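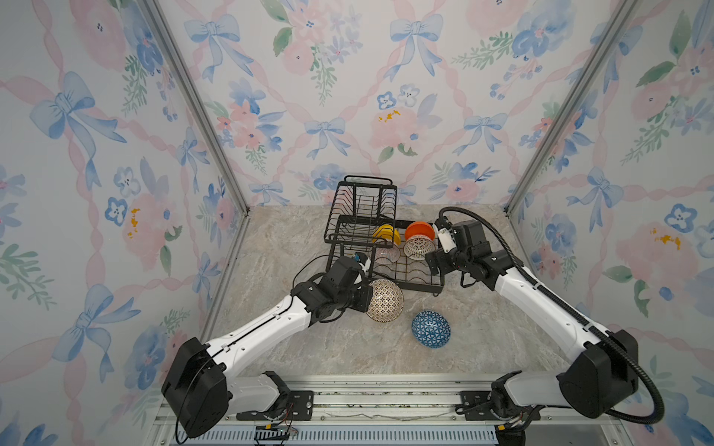 4장. 원격 조종으로 시범 녹화하기 (그릇 꽂기 과제)

3장에서 영점을 맞췄다면 이제 드디어 재미있는 부분이에요! 제가 Grollbridge 작업대를 처음 만졌을 때 제일 오래 헤맨 데가 여기라서, 이번 장은 좀 수다스럽게 적어 볼게요. 과제는 단순합니다. 바닥에 놓인 그릇을 양팔로 집어서 식기 건조대에 세워 꽂는 것. 사람은 조종용 팔(리더)을 손으로 잡고 움직이고, 작업대 안의 팔(팔로워)이 그대로 따라옵니다.

4.1 시작하기 전에

1. 리더 팔 두 개를 거치대에 내려놓은 상태에서 전원을 켭니다. 손에 들고 켜면 팔로워가 그 자세로 확 튀어 가요. 저는 이걸로 접시 하나를 보냈습니다.

2. Nokent 프로그램을 열고 왼팔, 오른팔 순서로 연결을 누릅니다. 포트는 3153번이 기본값이고, 바꿀 일은 거의 없어요.

3. 건조대를 작업대 가운데에 놓습니다. 양쪽 그리퍼가 다 닿는지 천천히 한 번씩 뻗어 보세요. 한쪽만 닿으면 나중에 꼭 후회합니다.

4. 케이블이 팔꿈치나 손목에 감기지 않았는지 봅니다. 오른팔의 주름관은 여유를 넉넉히 두세요. 팽팽하면 손목을 돌릴 때 걸립니다.

주의: 팔로워가 켜져 있는 동안에는 작업대 안에 손을 넣지 마세요. 그릇 위치를 바꾸고 싶으면 먼저 일시정지 페달을 밟습니다. 귀찮아도 매번이요.

4.2 시범 한 번 녹화하기

1. 그릇을 건조대 앞에 놓습니다. 바로 놓아도 되고, 엎어 놓아도 되고, 옆으로 눕혀도 됩니다. 매번 똑같이 놓으면 로봇이 그 자리만 외워 버리니까 일부러 좀 섞어 주세요.

2. 오른쪽 페달을 한 번 밟으면 짧은 삑 소리와 함께 녹화가 시작됩니다. 소리가 나고 나서 움직이세요.

3. 한쪽 그리퍼를 그릇에 갖다 댑니다. 무늬 있는 그릇은 화면에서 테두리가 헷갈리기 쉬우니 손목 카메라 화면을 같이 보는 게 편해요. 저는 접근할 때는 위쪽 카메라, 잡을 때는 손목 카메라, 이렇게 눈을 옮깁니다.

4. 그릇을 들어 건조대에 기대어 세웁니다. 이미 꽂힌 그릇이 많으면 서로 기대면서 밀리기도 하니까 마지막 구간은 정말 천천히 가세요. 손목 화면에서 아래 칸 철사가 보이도록 각도를 잡고 내려가면 훨씬 수월합니다.

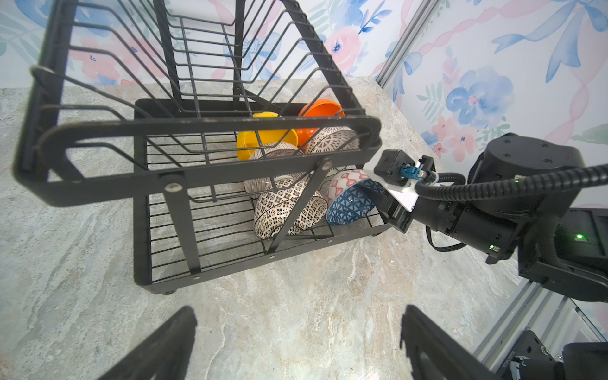

5. 그리퍼를 벌리고, 똑바로 뒤로 뺀 다음 팔을 준비 자세로 돌립니다. 옆으로 빼면 방금 세운 그릇을 툭 치게 돼요.

6. 페달을 다시 밟아 녹화를 끝냅니다. 한 회차는 최대 620초까지 저장되고, 넘어가면 프로그램이 알아서 잘라 버립니다. 느긋하게 해도 모자라지는 않아요.

참고: 중간에 그릇을 놓쳤다고 바로 버리지 마세요. 다시 집어서 끝까지 갔다면 저는 그 회차도 남깁니다. 다만 그릇이 팔이 닿지 않는 데까지 굴러갔으면 왼쪽 페달을 길게 밟아서 폐기하고 새로 시작하는 게 낫습니다.

4.3 두 팔을 나눠 쓰는 요령

처음에는 두 팔을 동시에 움직이고 싶어지는데(저도 그랬어요), 그러면 둘 다 어설퍼집니다. 한 팔이 그릇을 잡는 동안 다른 팔은 건조대 옆에 가만히 세워 두세요. 대기하는 팔도 손으로 잡고는 있어야 합니다. 놓아 버리면 리더가 제 무게로 처지고, 팔로워도 같이 처지거든요. 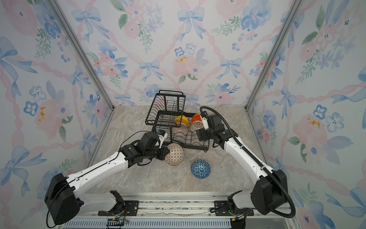 넘겨주기가 필요할 때는 받는 쪽 그리퍼를 먼저 완전히 닫고, 한 박자 쉬고, 그다음에 주는 쪽을 엽니다. 이 한 박자를 빼먹은 시범이 섞이면 학습된 로봇도 똑같이 서두릅니다. Rengifo 그리퍼를 쓰신다면 닫힘 강도는 11로 두세요. 더 올리면 매끈한 그릇이 오히려 미끄러져 나가더라고요.

4.4 얼마나 모아야 하나요?

저는 Bromham 작업실에서 이 과제로 300회 가까이 모은 뒤에 첫 학습을 돌렸습니다. 한꺼번에 몰아서 하면 손목도 아프고 동작도 대충이 되니까 오전에 좀, 오후에 좀 나눠서 하세요. 쉬고 돌아왔을 때는 첫 회차를 연습으로 치고 저장하지 않는 편이 좋아요.

녹화를 마치면 리더 팔부터 거치대에 올리고, 프로그램에서 연결 해제를 누른 다음 전원을 끕니다. 저장된 회차를 확인하고 골라내는 방법은 5장에 적어 두었어요.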